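About Primimov

Primimov is a small workshop in Jerdale. We set up, look after and repair household robots with two arms, the kind that learn to carry, fold and load. We do not build the robots. Our customers are laboratories and small firms who have bought a machine, or assembled one, and want it to work on Monday in the same way as it worked on Friday.

The company was started by Radwa Belkadi, who had before this repaired lifts and packing machines. She is still at the bench most days. Today we are five people, and all of us can do the full service of a robot from the base to the fingertips.

How we work

Every machine that comes to us has its own notebook, made of paper. We write in it the state of the cables, the play in each joint and how far the grippers open. When the machine comes back after 1,000 hours, we read the old page before we touch a screw.

The setting up is done in our practice room, which we call the Yook room. It is arranged like the laundry corner of a normal home. We have found that a robot which is adjusted only on a bench will often have small troubles when it meets real things on a real floor. For this reason we make the last adjustments with a washing machine, a basket and something soft to pick up.

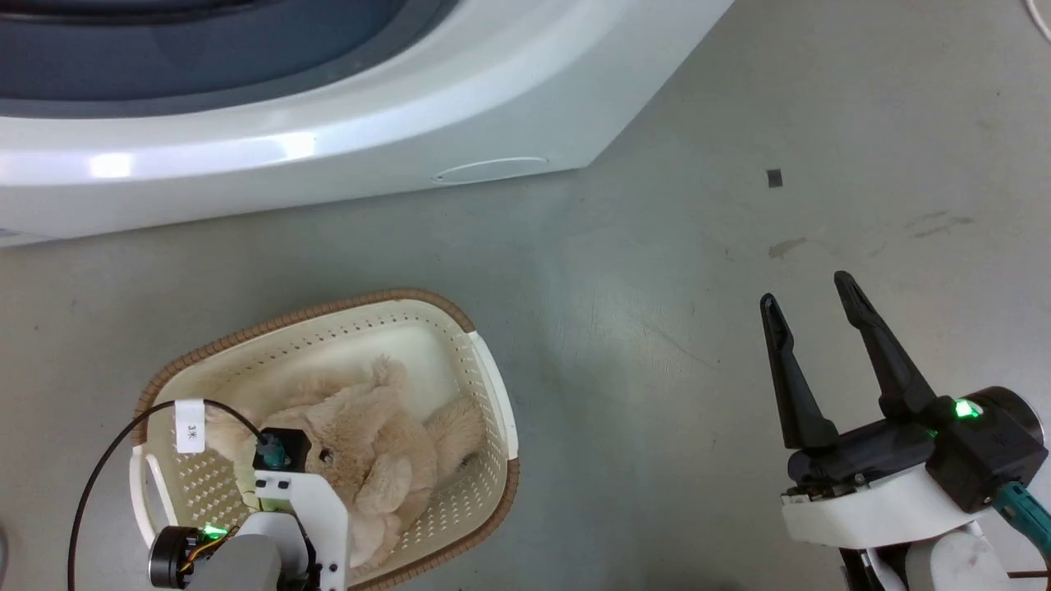

The arms are checked one after the other and then together. First we look that the cable has enough free length in every position of the wrist, also when the arm reaches low over the rim of a basket. A cable that is too short will pull at its connector, and a cable that is too long can catch on things. After this we check the fingers. They must close evenly, and they must open again to the same width. Finally we check that the two arms do not come too near to each other when both reach to the floor.

Our full list has 157 points. It takes almost a day for one robot, and we do not make a shorter version, even if we are sometimes asked for it.

Repairs

Most repairs are simple: a worn finger, a loose bracket screw, a connector that has suffered. We keep the common parts on the shelf. For motors we work together with Callberg, our neighbour in the same yard, who rewinds and tests them. Please send the robot with its own power supply and its own cables, also the bad ones. Very often the fault is in there, and we cannot find it if the cable stayed at home.

Visits

You are welcome to come and see your machine while it is with us. Please write some days before, so that a person is free to show you the notebook. The workshop is closed for two weeks in July for our holidays, and in this time we answer only urgent messages.

Contact | Terms of service | © Primimov, Jerdale | Back to top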